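Bin rules, round two

Hello again from the robot end of the building! The December tidy-up of our bench rules is done, and thank you to everyone who sent me notes (Pouran Alipour, your four pages on cable ties were a delight).

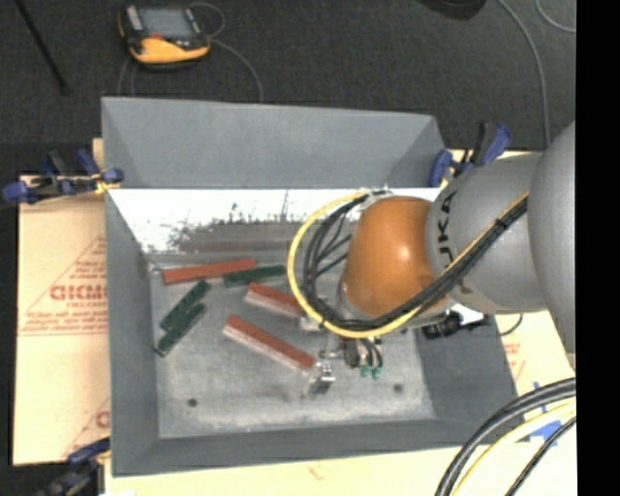
What's changed for arm users

First up, cables. We all love a nice generous loop around the joint, me included, but from now on you run the full reach of your program at slow speed and watch that loop the whole way before you go any faster. Slow means 40 per cent or under. I know, I know.

Second, clamps. Give every clamp on the bin a proper tug before you start, and again after lunch. A bin that has crept a few millimetres will make your picks look terrible and you'll spend the afternoon blaming the vision code. Ask me how I know!

Handheld controllers are the one we argued over. Damián Tapia wanted them on a hook and I wanted them on the bench, so we've settled on this: while the arm is live, the controller is in your hand. When you've finished, it goes back on the hook at bay 2, with the lead coiled.

Blocks stay the way they land, too. If you're logging a run for the Stotlow project, please don't reach in and neaten the pile halfway through, however much it bothers you. Stop the run, write it down, start a new one.

The new sheet is form 2429, and Blandine Pruvost has a stack of them in the Gokbridge office. Sign one before your next booking and drop it in my tray.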